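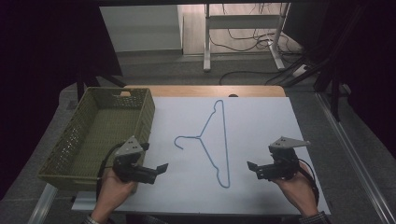
Let people hang their laundry outside

I moved to Wellamville in November, which is a silly month to start caring about clotheslines, but that's when the letter came. I had strung a line between the back porch and the maple, hung up some sheets, and felt pretty pleased with myself. Within the week there was a polite note in my mailbox from the neighborhood association. Section 12, it said. No "visible drying of garments or linens." I read it standing in the driveway and laughed out loud, and then I went inside and read the whole rule book, and then I wasn't laughing so much.

You can park a boat in your side yard here. You can put up an inflatable turkey the size of a garden shed. You can run a leaf blower at 8 in the morning. But a pillowcase moving in the wind is apparently more than the neighbors should have to bear.

I grew up on Moffat Street, in a row of houses where everybody's wash was out, and I can't remember anybody being upset by it. You knew who had a new baby. You knew who'd had company. My mother could tell from the kitchen window that the folks across the way had finally bought new towels, and she was happy for them (and a little jealous, I think). It was a kind of neighborhood newspaper. I miss it!

So yes, I have feelings about this, and I'll admit some of them are plain nostalgia. But there's a practical side too. My dryer is a hand-me-down that came with the house. It takes two cycles to get through a load of jeans, it shrinks anything I love, and it makes the whole back hall feel like July. A line costs next to nothing. Shirts come off it smelling like outdoors, and if you put them on hangers while they're still damp you can skip most of the ironing, which I would do anyway, because I hate ironing.

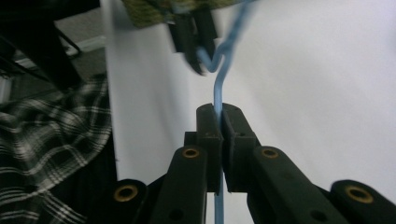

Does a line really work in cold weather?

It works slower, but it works. Sheets go stiff as a board on a freezing day and still come in mostly dry if there's a breeze and some sun, and you can finish them over a door or a chair back.

The argument I hear most from the other side is property values. I asked about this at the last open meeting, and a very nice man named Sivaprasad Panicker, who has lived here a lot longer than I have, stood up and told me he'd fought for the rule in the first place. When he bought his house, he said, the place next door had gone downhill, with junk all over the yard and a sagging rope of old clothes that stayed up through rain and everything else. He wanted a rule that would stop it. I get that. I'd have been annoyed too. But what he was describing was a neighbor who'd quit taking care of the place, and the clothes were the least of it. We already have a rule about junk in yards. Use that one.

And I'd really like to meet the buyer who walks through a house, loves the kitchen, loves the school, and then walks away over some dish towels two doors down. Maybe that person exists. I don't think we should be planning our lives around them.

What bugs me more is the old idea hiding underneath, that a clothesline means you can't afford a dryer. That's what people meant when I was a kid and they talked about certain streets. It was snobbery then and it's snobbery now, only now it comes on letterhead. Plenty of people line-dry to save money, and good for them. Saving money isn't an eyesore.

Over in Losten they changed their rule a while back. Lines are fine in the backyard, up to 5 feet from the fence, and they have to come down overnight. A friend of mine lives there and says the fuss lasted

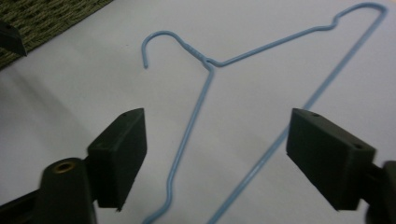
about as long as the meeting did. Some people put lines up, most people didn't bother, and everybody went back to arguing about dogs. I could live with a rule like that. I'd take my line in every evening without a grumble, or at least without a loud one.

For now I'm drying things in the spare room, on hangers hooked over a shower rod I wedged across the closet opening. It does the job. The room smells nice. But I look out the window at all that free wind going by, and at my neighbor's inflatable turkey leaning into it, and I get cranky all over again.

The rule book comes up for changes in the spring. I've got two signatures on my petition so far, and one of them is mine. If you live in Wellamville and you've ever wanted to hang a bedsheet outside, come knock. I'm the house with the maple.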